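**COMMUNIQUÉ DE PRESSE**

**Plantations du parc Hosoda : l'association Resham demande des comptes sur l'entretien avant toute nouvelle inauguration**

*Gandwood, octobre*

L'association Resham, qui regroupe des jardiniers amateurs et des riverains du parc Hosoda, a pris connaissance du projet de « corridor fleuri » présenté par la société Prarnum et retenu par la ville de Gandwood. Elle n'est pas opposée à ce que l'on plante. Elle constate en revanche que le dossier rendu public consacre une page entière à l'inauguration et deux lignes à l'arrosage, et elle souhaite comprendre comment on en est arrivé là.

Le projet prévoit la création de sept massifs de vivaces le long de l'allée basse, entre l'entrée du canal et l'ancien lavoir. Les illustrations montrent des floraisons généreuses, toutes simultanées, ce qui surprendra quiconque a déjà vu un aster et une pulmonaire dans le même jardin. La palette végétale annoncée comprend des sauges, des gauras, des échinacées et des graminées « sobres en eau ». Sobres, elles le seront peut-être à partir de la troisième année. Les deux premières, il faudra arroser, et le document ne dit ni qui, ni quand, ni avec quelle eau.

**Un sol que personne n'a l'air d'avoir regardé**

L'allée basse repose sur un remblai argileux, tassé par des années de passage d'engins. L'eau y stagne en hiver et le sol se fend en juillet. Les adhérents de Resham qui ont tenté d'y installer des lavandes s'en souviennent : six pieds plantés au printemps, deux vivants à l'automne suivant. Le dossier de Prarnum parle d'un « amendement adapté ». Nous avons demandé par courrier de quel amendement il s'agissait, sur quelle profondeur, et si une analyse de sol avait été réalisée. La réponse, courtoise, renvoie à une « phase d'études complémentaires » dont le calendrier n'est pas précisé.

Planter d'abord et étudier ensuite nous paraît un ordre curieux. Un décompactage sérieux suppose de fermer l'allée, donc de prévenir les usagers, donc de l'avoir prévu. Rien de tel ne figure dans le planning affiché en mairie.

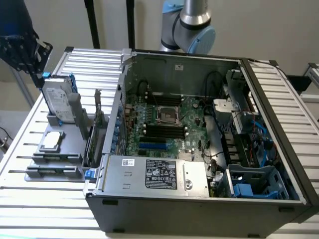
La question du paillage mérite aussi d'être posée. Le projet mentionne une couverture minérale claire, choisie pour son « rendu contemporain ». Sur un talus exposé plein sud, des graviers clairs renvoient la chaleur sur le feuillage, laissent passer le liseron et compliquent tout désherbage à la main. Le broyat de branches, que les services de la ville produisent déjà et qu'ils évacuent à leurs frais, aurait l'avantage de nourrir le sol. Il est moins photogénique, nous en convenons.

**Le précédent du talus nord**

Les habitants de Gandwood ont une certaine mémoire. Il y a cinq ans, le talus nord du parc avait fait l'objet d'une opération comparable – mêmes promesses, mêmes panneaux explicatifs, même discours à la tombée du ruban. Le contrat d'entretien couvrait deux saisons. À la troisième, le chiendent avait repris la moitié haute, les arbustes n'étaient plus taillés et le programmateur d'arrosage, tombé en panne, n'a jamais été remplacé. Les panneaux, eux, tiennent toujours debout. On peut y lire le nom de plantes que l'on chercherait en vain derrière.

Nous ne prétendons pas que Prarnum reproduira cet échec. Nous observons que la durée d'entretien inscrite au nouveau contrat est la même : deux saisons. Interrogée sur la suite, la société évoque une « appropriation progressive par les habitants ». L'association Resham, qui se reconnaît dans ces habitants, n'a été consultée ni sur le principe, ni sur les horaires, ni sur le prêt d'outils, ni sur l'accès au point d'eau, fermé à clé depuis deux étés.

Nos adhérents désherbent déjà la roseraie et les abords du verger. Ils le font volontiers et continueront de le faire. Ils n'ont pas vocation à reprendre, sans moyens et sans avoir été prévenus, l'entretien d'une plantation commandée à une entreprise.

**Ce que nous demandons**

Avant le début des travaux, l'association Resham demande à la ville de Gandwood et à la société Prarnum :

- la publication d'une analyse de sol de l'allée basse ;
- un contrat d'entretien porté à cinq saisons, avec remplacement des végétaux morts à la charge du prestataire ;
- un plan d'arrosage écrit, précisant les volumes, la source et les jours de passage ;
- la remise en service du point d'eau proche du lavoir ;
- l'abandon de la couverture minérale sur les massifs exposés au sud, au profit du broyat municipal.

Nous suggérons par ailleurs de commencer par deux massifs sur les sept, et d'attendre un été complet avant de décider des autres. Cette proposition, transmise en mairie, nous a été retournée avec la mention « non compatible avec le calendrier de communication ». Nous laissons chacun apprécier la formule.

**Une visite ouverte à tous**

Afin que la discussion porte sur le terrain et non sur des images de synthèse, Resham organise en octobre une visite commentée de l'allée basse et du talus nord. Rendez-vous à 10 heures à l'entrée du canal, avec des chaussures qui ne craignent pas l'argile. Les services de la ville et les représentants de Prarnum y sont invités – ils l'étaient aussi à la précédente, où leur absence a été remarquée. Une bêche sera mise à disposition de ceux qui souhaitent vérifier par eux-mêmes l'état du sol.

Les courriers échangés avec la mairie et la société Prarnum sont consultables sur demande au local de l'association.

**À propos de Resham**

Resham est une association de jardiniers amateurs et de riverains du parc Hosoda, à Gandwood. Elle entretient la roseraie et les abords du verger, organise une bourse aux plantes au printemps et ne reçoit aucune subvention pour ces travaux.

**Contact presse** : bureau de l'association Resham, local du verger, parc Hosoda, Gandwood. Permanence l'après-midi, de 14 heures à 17 heures.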